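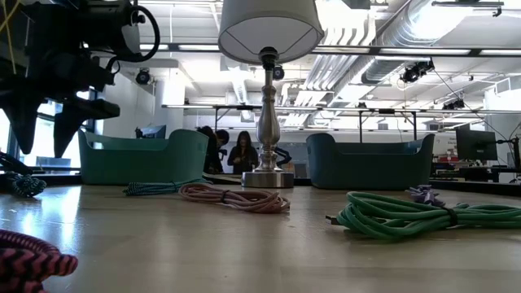

Dullmont 313 numbered briefing paper

Pack of 300 sheets, A4, cream
Also sold as an office box of 900 sheets
Made by Kernovon

If you've ever handed out a confidential briefing before a meeting and then read half of it in the paper the next morning, you'll know the sinking feeling. I worked in a press office attached to a trade delegation for years before I started this shop, and I had that feeling more often than I'd like to admit. The 313 is the paper I wish we'd had in the cupboard.

Every sheet has its own serial number, printed in the bottom margin and again, very faintly, in the background of the page. Run it through the office photocopier and the faint one comes up dark across the text. So if a copy of a copy ends up with a reporter, you can look at the number and see whose set it came from. You keep the list, of course (there's a paper register in every pack) and you write down who got which numbers when you hand them out.

Does it stop leaks? No, and please don't buy it thinking it will. Someone who really wants to get a document out can type it up at home or read it down the phone. What it does do is make people stop and think before leaving a briefing on a train seat or lending it to a chum in another department. In my experience that covers a good deal of what goes missing.

Who buys it

Mostly small consulates, council legal teams and a couple of think tanks who send out draft reports for comment. Olumide Aliyu runs the briefing desk at Olatunji, and he was the one who nagged me into stocking the big box. "I spent my whole morning ringing round asking for papers back," he told me. "Now I ring the three people whose numbers are missing." He also complained about the colour, which he says looks like old custard. I rather like it!

Printing on it

Any ordinary laser printer is fine. I'd stay away from inkjets — the ink sits on top of the background number and goes a bit woolly, and you want that number easy to read. Load it number side down in most machines, but print one test page first. The sheets come in order, so don't fan them out or shuffle them before loading, and if you have a jam, cross the lost numbers off the register straight away. You will forget otherwise. I always did.

Double-sided printing works, though the serial number is on the front only. For very long reports I'd print single-sided and put up with the thicker bundle.

What's in the pack

300 numbered sheets
Paper register with columns for name, date out and date back
Sticky label for the storage folder
Printed instruction card

The office box holds three ordinary packs, numbered straight through from one to the next, with one larger register in place of the small ones.

How it compares with the Cluvach

People ask about the Cluvach paper, which we also sell. It's thinner and cheaper, and the number is in the margin only, so anybody with a pair of scissors can get rid of it. Good enough for seating plans and travel arrangements. I wouldn't put a negotiating position on it.

Delivery and returns

I post orders every weekday and anything in before noon goes the same day. Unopened packs can come back for a refund. I can't take opened ones, even if you've only used a sheet or two, as the next customer needs a full run of numbers.

The new batch with the wider margin arrives in February. If you'd prefer to wait for that one, drop me a line and I'll put a pack aside for you.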